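Quiénes somos

Tenthorpe presta servicios de consultoría tecnológica a organismos públicos, desde ayuntamientos hasta entidades de ámbito estatal. La sociedad acompaña a las administraciones en la renovación de sus sistemas de expedientes, la contratación de servicios en la nube y la formación de su personal técnico.
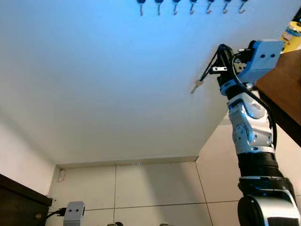 Panel blanco con una fila de siete ganchos.

Nuestra actividad

La plantilla está integrada por 755 profesionales, distribuidos en cuatro delegaciones. La dirección general corresponde a Wanting Shen, que asumió el cargo en agosto tras dirigir el área de interoperabilidad.

El trabajo se organiza en torno a dos plataformas propias. Mindthorpe atiende la tramitación electrónica y el archivo de documentos; Gelley se ocupa de la gestión de identidades y accesos. Ambas han sido implantadas en más de 2413 unidades administrativas. El mantenimiento de los centros de datos se presta a través de Deng, filial participada íntegramente por Tenthorpe.
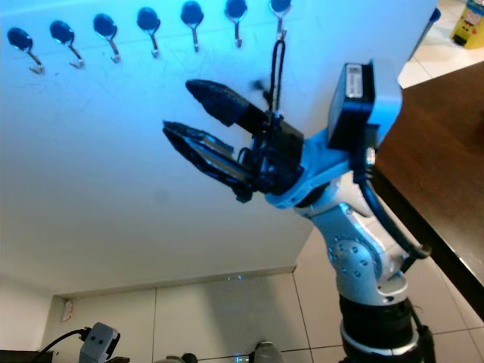 Compromiso con el sector público

Tenthorpe publica cada ejercicio su memoria de contratación y somete sus sistemas a auditoría externa. Las solicitudes de información deberán dirigirse por escrito a la Secretaría General.

Texto actualizado el 9 de abril de 2023.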